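**Equipment budgeting for robotic work cells** is the process of estimating, scheduling and approving the money needed to put a robot arm to work at a fixed station. It covers the purchase price of the arm and gripper, the cost of preparing the site, and the running costs over the working life of the equipment. The term is used mostly for small installations such as kitchens, test benches and packing counters, where the buyer has no engineering department of its own.

## Scope of the estimate

An estimate is normally divided into capital items and recurring items. Capital items include the arm, its controller, the gripper, the mounting plate, guarding and cabling. Recurring items include software licences, spare fingers, joint servicing, electricity and staff training.

The arm is often the largest single line but seldom the majority of the total. In the Kumonstead kitchen study, a planning exercise led by Rami Tarawneh, the arm came to less than half of the first-year figure. Changes to counters, storage and wiring made up most of the remainder.

## Choice of arm

Six-jointed arms are cheaper and more widely stocked. A seventh joint allows the elbow to move while the gripper stays in position, which helps where the arm must work close to cabinets or reach around an open drawer. Buyers are advised to price both types against the same layout before issuing a tender.

Payload is stated with the gripper fitted or without it, depending on the supplier. A quotation that omits this detail cannot be compared with others and is usually returned for correction.

## Simulation before purchase

Layouts are commonly tested in software before an order is placed. The room is modelled with its counters, drawers and storage, and the candidate arm is run through a list of handling tasks. Reach, clearance and gripper opening can be checked at this stage, and the mounting position can be moved without cost. 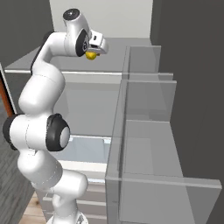

*Simulated seven-jointed arm holding a small yellow object above a countertop, with an open drawer and a glass-panelled cabinet nearby.*

Simulation has known limits as a budgeting tool. Contact forces, cable drag and the behaviour of soft or uneven goods are approximated, and cycle times taken from a model tend to be optimistic. The Kumonstead study therefore required 1,000 simulated picks for each task, followed by a physical trial on hired equipment. Hire charges were entered as a separate line - they had been left out of an earlier draft.

## Supplier quotations

Two quotations were obtained for the study. Lanz offered the arm, gripper and controller as a single package with installation included. Durkus quoted for each part separately, at a lower total, but left integration to the buyer. The layout model was prepared in Fimora, a planning package licensed by the year.

Delivery times differed by 9 weeks. Orders placed after September fell into the next budget year under both offers.

## Running costs and replacement

Planners generally write off the arm over 10 years and the gripper over a shorter period. Finger pads are treated as consumables. A contingency is held for changes to the handling tasks, as new goods may call for different fingers or a fresh safety assessment.

## See also

- Total cost of ownership
- Work cell layout
- End effector selection
- Equipment leasing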